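From the Ravthorpe Seed Library: Beans, Envelopes and a Long Winter

Hello again, friends and neighbors, and thank you to everyone who wrote back after the last newsletter. I read every note, usually with a cup of tea going cold next to me, and I am sorry if my answers were slow. January is my catching-up month. The garden is asleep, the hose is coiled up in the shed, and I finally sit down with the shoeboxes and find out what we have.

What we have, this year, is beans. We took in 1014 envelopes of seed between the first peas of summer and the last of the dry corn, and 319 of those envelopes were beans of one kind or another. I love beans, so you won't hear me complain, but if you were thinking of growing something to bring back next fall, please consider a lettuce. Or a radish! We are down to a single envelope of the long white radish that used to fill half a drawer, and it is four years old, and I would dearly like to see it refreshed.

A good number of you asked about the bean we have been calling Ikonen, so let me tell what I know. It came to us from Lempi Honkanen, who brought a jam jar of it to our very first swap and set it on the table without a label. She had it from her aunt, who grew it up the south wall of a dairy barn and cooked it with salt pork and not much else. The family name on the aunt's side was Ikonen, and so that is what went on the envelope. It's a pole bean, cream colored with a maroon splash around the eye, and it climbs like it is late for something. Mine went over the top of an eight-foot pole in July and then spent August looking for another one. If you only have short poles, I would pinch the tips, or else plant it along a fence and let it wander.

Lempi says to pick it dry and only dry. I have to confess that I ate some as green beans last summer, when they were very young, and thought they were fine, a little stringy if you waited a day too long. She was kind about it. She did tell me I had the water too high.

Now, about cleaning and sorting, which is where most of our trouble comes from. I know it isn't the exciting part. You've grown the plant, you've waited and waited, the pods are rattling, and you want to drop them in a bag and bring them to us and be done. We will take them that way if we must. But a pod that feels crisp on the outside can still be holding damp in the seed, and one damp handful will mold a whole jar by Thanksgiving. I lost a beautiful jar of speckled limas this way, and I still think about it when I open that cupboard.

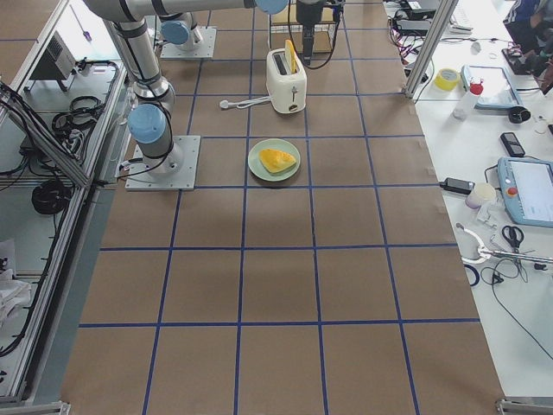

So let them dry longer than you think you should. I spread mine on old window screens in the back bedroom, one layer deep, and stir them with my hand whenever I go past. Two weeks is a fair start for beans. Three is better if the weather has been muggy. The test I was taught is to put a bean on something hard and hit it with a hammer. If it shatters, it's ready for the jar, and if it squashes, even a little, give it another week. Peas and corn you can judge the same way. Squash seed is different, and you want to bend it until it snaps.

Tomatoes are their own business, and I know some of you are squeamish about the jar of pulp on the counter. It does smell. Two or three days is enough, with a bit of cloth over the top to keep the fruit flies out, and then you pour off the scum, rinse the seeds in a strainer, and dry them on a plate. Please do not dry them on a paper towel! They stick to it like paint, and we end up planting little squares of towel in the spring. A china plate or a coffee filter works much better.

Labels next. I would like to ask again, as nicely as I know how, for the name of the plant, the month you picked it, and your own name or initials. If you don't know the variety, tell us what it looked like and who gave it to you. We had one envelope come in this fall marked "the good ones." I am sure they are. I have put them in with the squash, going by the shape, and if they belong to you, I'd love to hear from you before planting time.

While I'm on the subject of envelopes, we are switching to the smaller coin size. The old ones were so roomy that people felt they had to fill them, and then we had more seed of one thing than the whole county could plant. Thirty-five beans is plenty for a household to start a row and have spares for the mice. For lettuce, a generous pinch. Nobody needs a quarter cup of lettuce seed, and I speak as a person who has been given a quarter cup of lettuce seed three years running and hasn't had the heart to say anything.

Several of you have asked how long things keep. It depends so much on where you keep them, but as a general rule, onions and parsnips are good for a year and then they sulk. Beans, peas and corn will give you three years without much fuss, often more. Tomatoes surprise me every time. I had a Fernis tomato come up last spring from a packet that had been in a kitchen drawer, next to a stove, for nine years, and it went on to be the best plant in the bed. (Fernis is the little flat yellow one with the green shoulders, for those who have joined us recently. It splits if you look at it wrong after a rain, but the flavor is worth it.) If you are unsure about an old packet, roll ten seeds in a damp cloth, tuck it in a bag, and leave it on top of the refrigerator for a week. If six or more sprout, go ahead and sow as usual. If it's three or four, sow thick. If it's none, well, the birds might like them.

Cool, dark and dry is the whole of it for storage. A glass jar with a good lid in an unheated closet does very well. I don't care for the garage, which swings from freezing to warm and back again in a single afternoon around here, and I would keep seeds out of the kitchen in spite of what I just told you about that tomato.

A word about the Zisness squash, which I had hoped to hand out this year. I can't, I'm sorry to say. Two of our growers had zucchini blooming close by, and although both were careful with their hand pollinating, one of the fruits we opened had seeds that look wrong to me, too narrow and too pale. I would sooner hold the lot back and grow out a few in my own yard than send everybody home with a mystery. If you have an isolated spot, well away from any neighbor's zucchini or pattypan, and you would be willing to give up ten feet of it for the season, please get in touch. You'd be doing us a great kindness, and you would get to eat whatever isn't needed for seed.

The spring swap will be in the church basement as always, doors at ten in the morning. Bring seeds, bring cuttings, bring the extra pots that are piling up behind your garage. We still have 247 plastic four-inch pots from last year and they are free to anyone with a trunk. Coffee is on us. If you bake, the table by the stairs is yours, and I will say only that somebody's cardamom rolls disappeared before I got downstairs last time and I have been looking forward to a second chance ever since.

Until then, stir your beans, and write if you have questions. I'm generally at the seed drawers by nine in the morning and happy to have the company.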